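Hard water and the new supply: what to expect in Zeddale

Members' newsletter, January 2023

Since the changeover in the autumn, the office has had more questions about water than about anything else. Most of them come down to the same few points, so Ravinder Pelletier has gone through the letters and put together the answers. If you live on the Berico side of the valley you are still on the old borehole and none of this applies to you until April.

The water now reaching most of Zeddale comes from the Araya springs by way of the new main. It passes through chalk on the way and is much harder than what we had before. It is safe to drink. The company tests it at the pumping station and again at the tank on Grultari Lane, and copies of the results are kept in the office if you want to read them.

What people have noticed is scale. Kettles fur up, shower heads block and soap does not lather as it used to. Tea is the other complaint. A thin film on the top of the cup is normal with hard water, and you can reduce it by brewing a little stronger or adding a squeeze of lemon if you take it black. Iraklis Manolakis, who ran the tea urn at the autumn fair, had to descale it twice in one weekend and now fills it from a filter jug.

For kettles, white vinegar and water in equal parts will do the job. Bring it to the boil, switch off, leave it for an hour and rinse well. Boil once with plain water and throw that away before you make a drink. Citric acid works as well and does not smell. The shop has it in small tubs behind the counter -- ask if you can't see it.

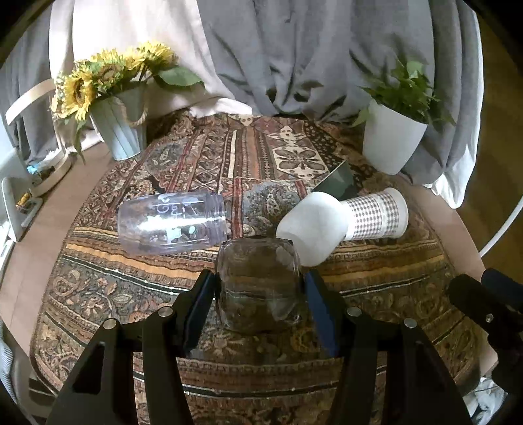
Glasses are where most of the letters start. Hard water leaves a white bloom as it dries, and people assume the glass is scratched or the dishwasher is broken. Wipe the glass with a cloth dipped in vinegar. If the bloom goes, it was scale. If it stays, the surface itself has been etched, and no amount of cleaning will bring it back. Etching is more likely with soft water and too much detergent, so some of you may be seeing marks that were there before the changeover. A quick check is to stand the glass on a patterned cloth and look through it. With a thick tumbler the pattern will bend, as it does in the picture, and that is only the shape of the glass. Cloudiness is a different matter and shows up as a grey patch over the print. Drying by hand straight after rinsing prevents most of it.

Dishwashers need their salt setting changed. Nearly all machines leave the factory on a middle setting, and many here were turned down years ago to suit the borehole water. The manual will say how to turn it back up. Use proper dishwasher salt, as table salt can clog the unit. If you have lost the manual, bring the model number to the office and we will try to find a copy.

Washing machines need less attention. Follow the dose for hard water on the packet, and wipe out the drawer when it starts to crust.

We have also been asked about whole-house softeners. Two firms have been leafleting and the prices vary a good deal. Get more than one quote, ask what the yearly servicing costs, and make sure the kitchen cold tap is left off the softener so that you still have unsoftened water for drinking. Tenants should write to their landlord first.

Filter jugs can be borrowed from the office for up to 9 days if you want to try one before buying. There is a deposit of 40, returned when the jug comes back. Cartridges are not included.

Notice of the April works will go through doors on the Berico side nearer the time.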